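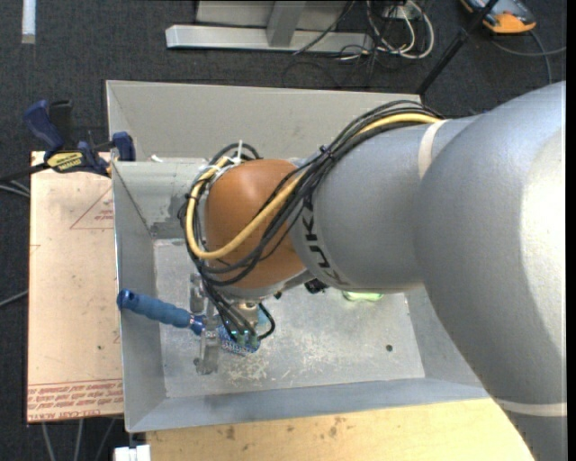

Tuesday, July 22, 2025

Continued with the rumour labels for the Mistell forum set. Sabine finished her half of the second batch last night, so this morning I compared her labels with mine before looking at any of the disagreements.

Batch is 843 posts after removing the duplicates. Most of the trouble is again with the "satire" label. Sabine gives it when the source page is a known joke site. I give it only when the post itself shows that the person sharing it understood the joke. Both are reasonable, but we can't keep both. For today I wrote the two readings into the guide side by side and marked the posts, without changing any label.

The story about the free Brallico gift cards is in the batch 18 times, with small changes in the wording. In June we decided that a copy with a changed place name is a new version. Under that rule the Trudbridge copy should have its own number. I have given it one, but the old sheet still shows it under the first version. Must correct this before Stavros runs the counts.

Problem with the time stamps: the export from Georgiev writes the time of the last edit and calls it the time of posting. I noticed it when a reply was older than the post it answered. For the spread charts this is serious, as an edited warning looks as if it came days after the rumour. I asked Stavros Trajkovski if the original time is kept anywhere. He thinks yes, in the raw files, but he has to look at how they are organized.

The export also cuts long posts at 2000 characters. I had not known this. In a few cases the correction is at the end of the post and we lose it completely, so the label "shared as true" may be wrong there. I put a question mark in the notes column for each of them.

To do:
Talk with Sabine Frerichs about satire, decide on one reading.
Move the Trudbridge copy in the old sheet.
Wait for the raw files, do not draw any chart before.
Ask if the length limit can be switched off in the export. If not, fetch the marked posts by hand.

Backup of the labels is in the shared folder, under today's date.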